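Why Wood Has Stripes, Ovals and Arches

A table made of wood carries a record of how a tree grew. The lines on its surface are called grain. Grain is neither paint nor a print when the wood is real. It is the inside of the tree, opened by a saw or a knife.

This page explains where the lines come from, why some are straight and some form rings, and how a thin sheet of wood called veneer is made. Words in the list at the end are the ones to remember.

How a tree adds wood

A tree does not get thicker from the middle. It gets thicker just under the bark. A very thin layer of living cells, the cambium, wraps around the trunk like a sleeve. The cambium makes new bark cells on its outer side and new wood cells on its inner side. Once a wood cell has been made, it stays where it is. Next year's wood is added outside it.

In places with a warm season and a cold season, the cambium does not work at the same speed all year. In spring it works fast. The cells are large and have thin walls, and the wood they form is often pale. This is called earlywood. In summer the cambium slows down. The cells are smaller, with thicker walls, and the wood is often darker. This is called latewood. In winter the cambium stops.

One pale band and one dark band together make one growth ring. A tree that has lived for 19 growing seasons will usually have 19 rings near the bottom of its trunk. A section taken higher up will have fewer, as the tree had not reached that height in its first years.

Rings are not all the same width. A year with plenty of water and light usually gives a wide ring. A dry year usually gives a narrow one. A tree that is crowded by its neighbors may form narrow rings for many years and then wide ones after a neighbor falls.

From circles to lines

If a trunk is sawn straight across, like a carrot cut into coins, the rings appear as circles. Most tables are not made from coins. They are made from boards, and boards are cut along the length of the trunk.

Think of the trunk as a set of paper tubes, one inside another. Each tube is one year of growth. A saw moving along the trunk slices through the tubes from end to end. The cut edge of each tube then shows as a line on the board. Where the tubes are cut steeply, the lines are close together and nearly straight. Where the saw only skims the side of a tube, the lines spread apart and bend.

The direction of the cut has a name.

Quarter-sawn: The cut runs from the center of the trunk toward the bark, crossing the rings at close to a right angle. The surface shows fine, straight, parallel lines.

Flat-sawn: The cut runs off to one side of the center. In the middle of the board the saw skims the rings. Toward the edges of the board it crosses them more steeply. The surface shows curved shapes in the middle and straighter lines at the sides.

Both kinds of board can come from the same log. A person looking at the two side by side might take them for two kinds of tree.
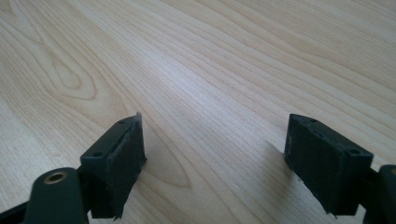
The curved shapes in flat-sawn wood also have a name. They are called cathedral figure, after the tall pointed arches in the windows of some large churches. "Figure" is the woodworker's word for any pattern on a wood surface.

Cathedral arches form because a trunk is not a perfect cylinder. It is wider at the bottom than at the top, so each year's tube is really a long, thin cone. A flat cut through a cone leaves a curved line that comes to a rounded point. Many cones, one inside another, leave many arches, one inside another.

Sometimes the arches close up and become ovals. This happens where the trunk has a slight bulge or bend. The cut passes through the bulge and comes out again on the other side, so the line goes all the way around and meets itself. The map of a hill works in the same way. Each line on the map marks one height, and a hilltop shows as a small closed loop with larger loops around it.

Ovals are not always knots. A true knot is the base of a branch that the trunk grew around. It is usually darker and harder than the wood beside it, and the grain lines bend to pass it on both sides. A set of smooth ovals with no dark center may be only a bulge in the growth rings. Some surfaces are harder to judge, and the word "knot-like" is used for those.

What veneer is

Veneer is wood cut into a very thin sheet. The sheet is glued onto a thicker panel, which may be made of cheaper wood, layers of wood or pressed wood particles. The panel gives strength. The veneer gives the surface its grain.

There are two main ways of cutting veneer.

Slicing: A block of log is fixed in place against a long, straight knife. The block and the knife move past each other and one sheet comes off with each pass. Sliced veneer shows the same patterns as a sawn board. It may have straight lines, cathedral arches or both, depending on how the block was turned.

Peeling: A whole log is turned on its axis against a knife. The wood comes off in one long sheet, like paper towel from a roll. The knife follows the rings instead of crossing them, so the pattern is wide, wavy and irregular.

Logs are often soaked in hot water or heated with steam before cutting. Warm, wet wood bends more easily and is less likely to crack at the knife. The sheets are dried afterward.

At the Janier veneer mill, the sheets from one log are kept in a stack in the order they were cut. One such stack held 238 sheets. Each sheet is almost a copy of the one before it, but the ovals shift slightly from sheet to sheet. Over the whole stack, a small oval can grow larger, change shape and disappear. The knife is moving through the bulge a little at a time.

Two neighboring sheets can be opened like the pages of a book and glued side by side. The left half is then close to a mirror image of the right half. This is called book matching. If the sheets are laid side by side without being turned over, the same pattern repeats across the table. This is called slip matching.

Why one table is pale and another is dark

Color depends first on the kind of tree. Maple, birch and ash usually give pale wood. Walnut gives brown wood. Cherry starts as a light reddish brown and becomes darker with age.

Color also depends on the part of the trunk. The outer wood, which carries water in the living tree, is called sapwood. It is usually lighter. The older wood in the center no longer carries water and is called heartwood. In many trees it fills with natural substances that make it darker.

The finish matters too. Oil tends to make wood look deeper and more yellow. Some clear coatings change it very little. Light from a window slowly changes the color of most woods, so a mat left in one place for a long time can leave a patch of a different shade underneath.

Color alone is a poor way to name a wood. Pale wood can be stained dark, and dark wood can be bleached. Specialists look at the cells under a magnifier.

Looking at grain: an activity

You will need a wooden surface, a sheet of thin white paper, a soft pencil, a ruler and a sticky note. Ask the owner of the table first.

1. Wipe the surface with a dry cloth.
2. Put the sticky note at one corner so that you can find the same place again.
3. Look along the surface from a low angle, then from straight above. Note whether any lines are easier to see from one position.
4. Find a place where the lines are straight. Lay the ruler across them and count the dark lines in one inch. Write the number down.
5. Move the ruler 12 inches to one side and count again.
6. Find a place where the lines curve. Draw the shape on your paper by eye. Mark which way the arches point.
7. Lay the paper on the wood and rub lightly with the side of the pencil. If the grain has small ridges, they will appear. If the surface has a thick, smooth coating, nothing will appear.

The two counts will often be different. A closer set of lines can mean slower growth, a steeper cut, or both. It is not possible to tell which from the top of the table alone. The end of a solid board gives more information, as the rings can be seen there as curves.

Some tabletops have a printed pattern in place of real wood. One check is to look for an exact repeat. The desks in the Cartwright reading room have a printed surface, and the same small oval comes back every 20 inches. Slip-matched veneer also repeats, but neighboring sheets differ in small details.

Words to remember

Cambium: the thin living layer under the bark that makes new wood and new bark.
Earlywood: wood made in spring, with large cells.
Latewood: wood made later in the season, with smaller cells and thicker walls.
Growth ring: one band of earlywood and one band of latewood.
Grain: the direction and arrangement of the fibers in wood. Many people also use the word for the lines on the surface.
Figure: the pattern seen on a wood surface.
Cathedral figure: a pattern of arches, one inside another.
Veneer: a thin sheet of wood glued to a thicker panel.
Sapwood: the outer wood of a trunk.
Heartwood: the older wood in the center of a trunk.

Next in the Hustum series on materials: Why Plywood Has Layers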